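The Dropped Basket FAQ
Posted by Dalia Org
Last updated Dec 13, 2025

Ever since I wrote up our October stop on the Stundstead blog, I've been getting the same handful of emails, so I'm putting the answers on one page. If yours isn't covered, write to me and I'll add it (eventually, I'm slow).

What happened in October?

Our shopping robot, Lill, was halfway through a produce run when its right hand let go of the basket. No warning, no error on the screen, the fingers just opened. The basket hit the floor, and the arm, which now thought it weighed a lot less than it did a moment ago, jumped upward and smacked the edge of a bin. I hit the stop button. Apples went everywhere!

Was anyone hurt?

No. I was at the desk and Dace Grīnberga was outside the taped line, where she's supposed to be. I do want to say that she'd been inside that line a few minutes earlier, restocking, and that bothered both of us enough to change the rules (see further down).

So what was the fault?

A loose connector at the wrist. Lill closes its hand with a set current, and a little sensor board in the wrist reports back how hard it's squeezing. When the connector wiggled, the board dropped out and came back, and when it came back it reported the highest number it could. The controller saw that and did what we'd told it to do with a crushing grip, which was open up right away. We wrote that rule to protect fingers and tomatoes. We never thought about what it would do with a loaded basket hanging in the air.

The dropout lasted 125 milliseconds. I spent two days looking in the wrong place because our log only saved a reading every 267 milliseconds, so the whole thing fit neatly between two lines.
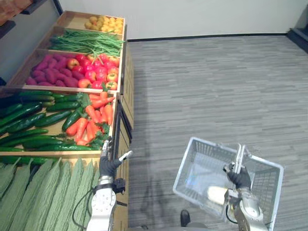
Grip faults are sneaky on a job like this one, and I get asked a lot why we didn't catch ours in bench testing. On the bench we had Lill hold a steel block in one hand for an hour and everything looked great. A shopping run is a different animal. One hand reaches in over the bins while the other hangs on to the basket, and a wire basket with two upright handles is an annoying thing to hold, because the handles have to stay pressed together inside the glove and they like to slide past each other. Every slide is a tiny tug on the wrist, and then there's the reaching: going for the carrots is a different stretch from going for the potatoes way up in the top bin, so the whole body shifts and the basket swings. We'd tested the squeeze and skipped the swinging. My fault, I wrote the test plan.

Did the gloves cause it?

I thought so at first! I blamed them for most of a day. We swapped in a fresh pair and got the same fault on the fourth run. The gloves do hide the fingers a bit, so it's harder to see a grip starting to go from across the room, but they didn't cause this.

Is it a problem with the Nadard hand?

I don't think so, and I told Nadard that when they called. The connector was one we'd crimped ourselves after a cable change. Their hand did exactly what our code asked for.

What did you change?

The connector has a latch now, and the cable is tied down so it can't pull on it. The open-up rule needs 4 bad readings in a row before it acts, and if the basket is off the floor, Lill lowers it first and then lets go. The arm also freezes if the load on it changes suddenly. I tested that one by having Dace cut a string with a weight on it, which was a fun afternoon.

And the log saves everything now. The files are huge. I don't care.

What about people near the stand?

Nobody crosses the tape while the arms have power, restocking included. After any stop we wait 60 seconds with the power off before going in, so the joints have time to settle. Dace keeps the key that turns the arms back on in her pocket, and I can't talk her out of it, even for lunch.

Has it dropped anything since?

One cucumber, in the ordinary clumsy way. The basket hasn't come down again.

We run the same code at Jonwood. Should we stop?

Please check your wrist connector before your next run. Power down, take the glove off, and give the cable a gentle pull. If it moves at all, fix it before you put anything in that hand. Then look in your settings for the open-on-overgrip rule and see how many readings it wants. If it says one, you have our old version, and I'll send you the new one the same day you ask.

Can I get the October log?

Sure, but it's the old kind with the gaps in it. Email me and tell me which format you want.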